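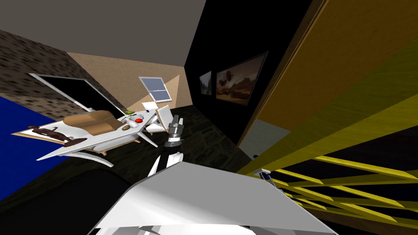

I have had the Varnia simulation package installed for a month now, which is long enough to say what it does well and where it costs time. It is sold as an add-on to the Iveo workbench and consists of a two-arm robot model, a set of furnished rooms, and a task recorder. I bought the single-seat license. I paid for it myself.

Installation took most of an evening. The download is split into 40 archives, and the installer checks each one before unpacking any of them, so a single bad file sends you back to the start. Mine failed once. The second run went through and left me with 1,557 assets in the library, mostly household objects, furniture and wall textures. Search works by file name only. If you want a chair, try "seat" as well.

The rooms are dressed at random. You set a seed and the generator picks floor, walls, furniture and tabletop objects. Results are mixed in a way I have come to find useful. One of my layouts put a cushioned chair seat and a horse figurine on a white table, with a speckled stone wall behind and a pair of landscape paintings farther along. No household looks like that, but a grasping policy that only works in tidy kitchens is of little use to me.

Arm kinematics are solid. Joint limits are enforced, self-collision is on by default, and the gripper fingers hold contact on small objects without the jitter I had in Sipos at the same time step. Thin items are weaker. A sheet of paper is treated as a rigid plate and will slide under a fingertip sooner than lift.

The camera setup needs work. Views attached to the arms inherit the full link rotation, so the horizon can end up at any angle, and the near housing takes up a good part of the picture. You can add an offset in the config file, but there is no preview. Edit, reload, look, repeat. A reload takes long enough to be annoying.

Recording is the best part. With two arms active and one camera, I logged 900 episodes overnight in December with no dropped steps. Adding a second camera filled the disk before morning. Check free space first, as the recorder does not.

Support answered my one ticket with a link to the Inon export plugin, which solved the format problem but is a separate purchase. That should be stated on the product page.

I am keeping the license. The camera preview is on the list for the next release, and I will update this post after I have tried it.

Contact | Copyright, all rights reserved | Back to top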